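Jorby Two-Arm Bench
Research platform for learning from demonstration

Jorby is the tabletop setup we built at Hetmont for one stubborn question: how much does a robot gain when it practices the same chore with the objects moved each time? Two arms share one square black table, and black fabric closes off the view behind it, so a policy can't lean on whatever is in the rest of the room. 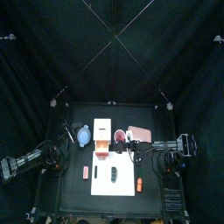 The method is called Drarov, and we love how simple it is. A person demonstrates a chore 5 times. The software then picks the next layout to try, choosing the one where the policy's guesses disagree most. On our drawer-and-board chores, Drarov needed 11 demonstrations to match a baseline trained on 41. Soledad Ostrowski ran the comparison twice and got the same ranking both times!

Small things are still the hard part. Pick up something white, hold it over a little box, let go in the right spot: our success rate there trails everything else, and the arm's own wrist hides a lot of the view.
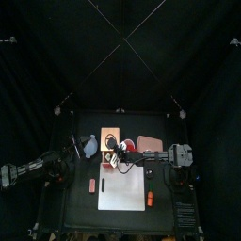
What comes with the bench
Two arms with parallel grippers
Fabric enclosure and table
Drarov training code
Pandey, our layout planner
9 chore scripts, with object lists

Camera placement
Pandey accepts fixed views from any height. We like a low one for tall items, where a cup full of utensils can hide whatever is behind it.
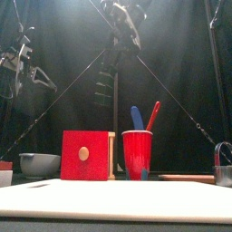 Adding that low view helped most on chores with handles and knobs, and we'd start there if you're setting up a bench of your own. Hazel Kapoor keeps the setup notes and is glad to hear about new chores. The next code release is planned for November.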